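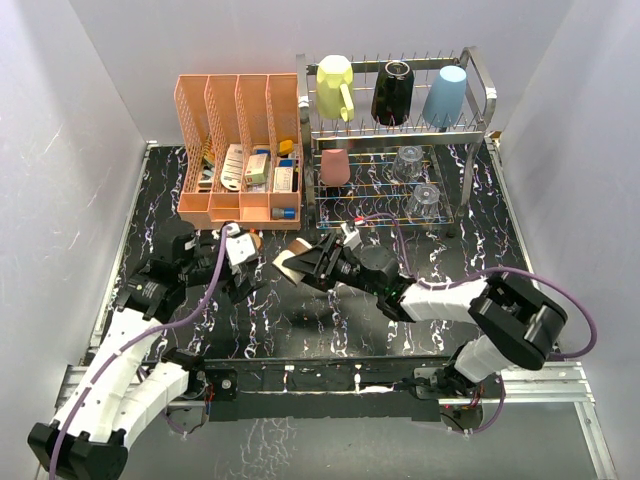

Why do people leave things in shared kitchens and never come back for them?
Most of them forget which item is theirs, and after a week or two they feel awkward asking.

Left Behind: Unclaimed Items in Student Kitchens at Plodthorpe Hall
Lesia Marchuk and Horácio Carvalho
Course project, supervised by Margarida Bragança

Background

Plodthorpe Hall has shared kitchens on every floor. At the end of each term the housing office clears whatever is still on the shelves, and most of it goes in the trash. We wanted to find out what gets left, how long it sits there, and whether a simple label would change anything.

Method

We worked in 3 kitchens from February to April. Each item left out on a shelf or counter got a small dated sticker on the bottom. We checked the stickers twice a week, at 7 in the morning, before most residents were up. An item counted as unclaimed if it had not moved in 14 days. Food in the fridges was left out of the study — the hall already has rules for that.

In the Gutcombe wing kitchen we also put out blank name tags and a pen. The other kitchens had no tags.

Results

We put stickers on 797 items. Of these, 293 were unclaimed by our rule. Mugs were the largest group, followed by plastic food containers without lids. Cutlery was hard to follow and we stopped trying in March, so the figures for forks and spoons cover only the first weeks.

The Gutcombe kitchen had the fewest unclaimed items. Few residents used the tags on mugs, but many used them on pans, and tagged pans were almost always moved within a few days.

We also sent a short survey to the 400 residents of the hall. Replies were slow and came mostly from first-year students. The most common answer was that the person had bought the item in September and no longer knew it from the others. Several said they had taken over things from whoever had the room before them.

Problems

Some stickers came off in the dishwasher. Arlindo Trindade, who helped with the checks, switched us to a waterproof type in the second week. We can't rule out that a few items were counted twice before then.

Next steps

We would like to repeat the count in the fall, with tags in every kitchen from move-in day. The housing office has asked for a copy of the item list before July.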